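Marbled tabletop

A marbled tabletop is a table or bench surface that carries the veined pattern of marble, whether it is cut from the stone itself or made from another material coloured to resemble it. The pattern is used on kitchen benches, café tables, washstands and work tables. White grounds with gray veining are the most widely sold in Canada, and the veins may run in long diagonal lines or spread in a loose web. Dark objects stand out strongly on such a ground, as with the flat black block lying at a diagonal on the white top shown with this article.

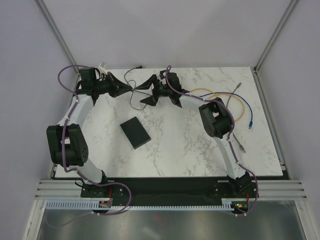

Pale items, such as white cable ties or paper labels, are harder to pick out against it, and some workshops lay a coloured mat over part of the surface for small parts.

Materials

Natural marble is a calcium carbonate stone. It is heavy, takes a high polish and is etched by vinegar, lemon juice and other acids. Imitations include printed laminate, coated glass, cast resin and adhesive film. Printed versions repeat their veining at a fixed interval, and on a long bench the repeat can be noticeable. Film is the cheapest option and is normally replaced when its corners lift.

Manufacture

The Jurkari workshop began selling square marbled tops under the name Hikau, designed by Florencio Palacios. The first catalogue listed two grounds, white and charcoal, and six vein colours. A production run of 3000 was planned, of which 2622 were finished. Later tops were supplied by Cistetti, with a softer gray vein chosen by Hugo Garrido.

Care

Stone tops are wiped with a damp cloth and a pH-neutral cleaner, then dried. Sealing does not prevent etching. Laminate and film tolerate mild detergent but are marked by hot pans and by knives. Felt pads are commonly fitted under equipment that is moved often.

See also: Scagliola; Terrazzo; Countertop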